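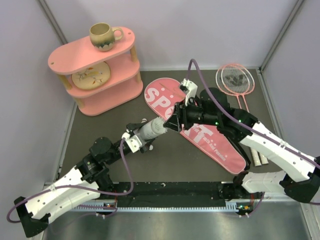

Vertical farming: reader questions
Last updated: November 30, 2022

Can vertical farms feed a city?

Not on what they grow now. Most produce lettuce, basil and microgreens, and a person can't live on salad. Wheat and rice need far more light than anyone can afford to buy for them.

But the yields per acre are huge, aren't they?

Per acre of floor, yes. Ask what the building uses in power and the number looks less impressive. Bodden quotes 400 tons of greens a year and leaves its electric bill out of the same brochure.

Doesn't it save water?

It does, and I'll give them that one. Whether it matters depends on where you are. Uldale gets plenty of rain, so saving water there solves a problem the town didn't have.

What about jobs?

Liapis promised 200 when it asked for its tax break. Manuela Caputo, who went through the filings for us in June, found 55 on the payroll. The company says hiring is "phased." We asked for the phases and are still waiting.

Is the food cheaper?

I haven't seen it. A box of Judov lettuce sells for around twice the price of field lettuce at my store — and it's the smaller box.

So are you against it?

No. Seedlings, herbs and some medicinal crops may well make sense indoors. I'd like to see a farm get through a few winters without new investors before the county lends it any land.

Filed under: Food & Farming, Questions

Contact Eimear Kavanagh | Back to top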